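Clonholm Lost and Found Ledger, README

Last updated October 3, 2025

What this is

Typed up records from the lost property books of Clonholm, a small ferry and bus town. One row per item handed in. Umbrellas mostly. Gloves. A lot of single gloves. Also hats, lunch tins, library books, a tuba mouthpiece, teeth.

Made for people who like local history, or who need messy short text to practice cleaning on. Both fine.

Where it came from

Two offices kept books. The ferry office on the quay and the Trelurville bus counter up the hill. The ferry books are neat. The Trelurville ones are not, different ink, different pens, pages stuck together with what looks like jam. Typed those last and got slower and slower.

Books were borrowed one at a time and typed by hand. Tried OCR on the ferry books, gave up after a day. It read every "brolly" as "brolty" and the dates came out as soup.

Files

ledger.csv: main file, everything in one table
ferry_only.csv: same rows, quay office only
bus_only.csv: same rows, Trelurville only
wordlist.txt: old words for things and what they mean now
fixes.txt: changes since the first upload, newest at top
sample_400.csv: first 400 rows of the main file, for people who just want a look

No zip. Grab what you need.

Columns

item_id: made up by me, not in the books. Starts with F or T.
office: ferry or bus
date_in: day handed in, as written. Sometimes only a month. June gets its own mess, see below.
found_at: bench, deck, seat, "under stairs", etc
item: short name, tidied
item_raw: exactly what the clerk wrote, spelling and all
color: only if the clerk gave one
claimed: y, n, or blank
date_out: day claimed or sent on
note: anything else in the margin

Blank means blank in the book. Did not guess. If claimed is blank it could mean either thing, please dont treat it as n.

About item vs item_raw

item is my tidy version. "Gents umbrella blk handle broke" becomes umbrella, and the rest stays in item_raw. If you are doing anything serious use item_raw. My tidying was done late at night over a long stretch and I changed my mind halfway about whether a muffler is a scarf. (It's a scarf. Older ferry rows may still say muffler. Will fix.)

Bags are bad too. Satchel, grip, holdall, carrier, case. Left them all separate. Someone should make a bag tree. Not me.

Known problems

June in the bus book. One clerk wrote every June date with the day missing, just "June" down the whole page with ditto marks. Kept as June, no day. Do not sort on it and expect sense.

Ditto marks in general. Expanded them where the row above was clear. Where it wasnt, the note column says "ditto unclear". Search for that.

Page 32 of the second ferry book is missing, cut out close to the spine. No idea what was on it. item_ids skip over it so there's room if the page ever shows up.

Doubles. Something left on the ferry bus connection could be written in both offices. There are 2 pairs I am sure of, marked in note. Bound to be more.

Prices. A few rows have a number in the margin that might be a storage fee or might be a shelf number. Left in note as is.

Names of owners

Taken out. All of them. The books have names and sometimes house numbers next to claimed items, and some of those families are still here. Where a name was part of the object ("hymn book marked with name") it reads [name]. If you spot one I missed, open an issue but don't paste the name in it.

How long things were kept

House rule at both offices, written inside the front covers, 90 days then off to the charity sale. Food went the same day. Ferry office stuck to it. Bus counter, not really, there are hats that sat for years by the look of date_out.

So if you plot days held, ferry drops off a cliff at the limit and the bus line just wanders. Not a bug in the file.

Loading it

Plain CSV, comma separated, UTF-8, header row on top. Quotes round item_raw and note because clerks loved commas. If your spreadsheet turns dates into numbers, import date_in as text.

There's a helper script called drosamia (named after the old ferry, the Drosamia) that splits date_in into year, month, day and leaves gaps where there are gaps. Second ferry boat was the Arthur. If found_at says "Arthur" it means the boat, always. Had three emails asking who Arthur is. 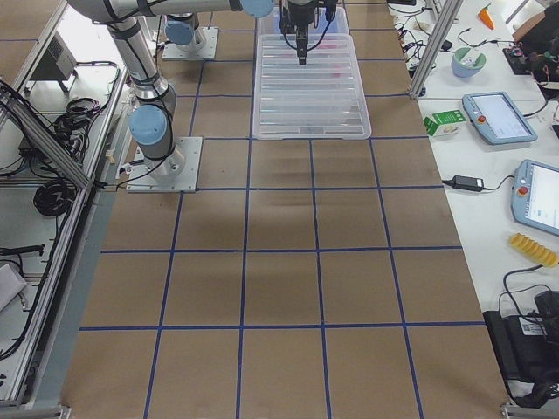 Can I match a lost item to the person who claimed it?
Only by going back to the paper books, the files here have no owner names and no key that leads to one.

More on using it

Counting by item is fine for the ferry rows. For the bus rows count by found_at first and check the odd ones, some of the seat numbers got typed into item by mistake. Fixed most.

Color is thin. Clerks wrote it for umbrellas and scarves and hardly ever for gloves. So anything like "most common color lost in Clonholm" is going to be an umbrella answer.

Weather would be a nice join. Not included, havent found a local record that covers the same years.

License

Use it for whatever. Credit "Clonholm Lost and Found Ledger" with the date at the top of this file. If you change rows and share them, say so.

Sending fixes

Open an issue with the item_id, what it says, what it should say. One issue per row if you can, long lists get lost. Photos of the books not needed, I can ask to see them again.

To do

muffler to scarf, oldest ferry rows
check the T rows with no found_at
wordlist needs "tippet" and "spats"
third ferry book, if the office finds it. They think it's in the loft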